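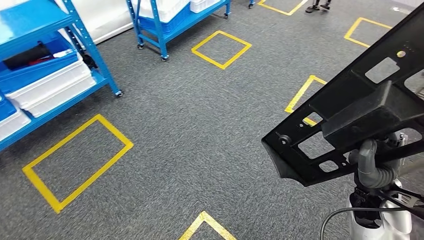

How long does it take to sort out one stockroom? Eight days so far, if I count the Saturday I spent home with a cold, and I'd guess three more.

1/7/21

What a good day! I came in early with my coffee and a fresh notebook and the whole place still smelled of new carpet. I love an office before the phones start. I had promised myself I would get the floor plan settled before lunch, and I did, with fifteen minutes to spare, so I ate my sandwich in the good chair by the window and felt very pleased with myself.

The yellow tape has made all the difference. I was so doubtful when Tuulikki first brought it up (I thought we'd look like a parking lot) but there are six outlines on the gray carpet now, squares and rectangles, big ones and little ones, and suddenly I can see the room in my head even when I'm standing in the kitchen. The big one on the left, in front of the blue shelves, is my favorite. It gives you space to pull a bin out, set it down and root around in it without backing into somebody. At Prikside Street we did all of that in the hallway, on our knees, with people stepping over us.

And the shelves! I am a little in love with the shelves. Such a bright blue, and all those holes up the sides, so nothing is ever fixed at the wrong height for good. And they're on casters. I had forgotten what it is like to just push a thing where you want it. The smaller cart is going to be mine, I've decided. White bins on top, blue one below, and it can follow me from one end of the room to the other.

Tuulikki Tuominen and I had a long talk about colors. She wants white bins for things we use every week and blue for everything else. I wanted it by department. We went back and forth over a whole pot of tea and I gave in, and now that I've slept on it -- well, now that I've had supper on it -- I think she's right. Departments change. Tape guns don't.

Reijo came by at two to ask where the old Villitz catalogs went. I told him the truth, they're in a box marked MISC with 1587 other things. Well, that's the order number on the side of the box, but it may as well be the count. He laughed and took away two bags of cables that had been bothering me since before Christmas. Bless him.

Still to do: labels. I want real ones, printed, big enough to read without my glasses. Suominen has a pack of 50 for a fair price and I may just order two packs and be done. Also find the key to the gray cabinet, call Prokby about the delivery (they said morning, but which morning?), and ask whether we can put hooks on the white wall or if that needs a form.

My knees ache and there is tape stuck to my good sweater, and I can't wait to get back in there tomorrow. Mom called at seven and I talked about storage bins for most of the call. She was very patient. She wants me to come do her garage next, and I said yes before she finished asking!

Soup for supper, the barley one. Bed by ten, with luck. Must remember to bring the step stool from home.

8 comments
15 shares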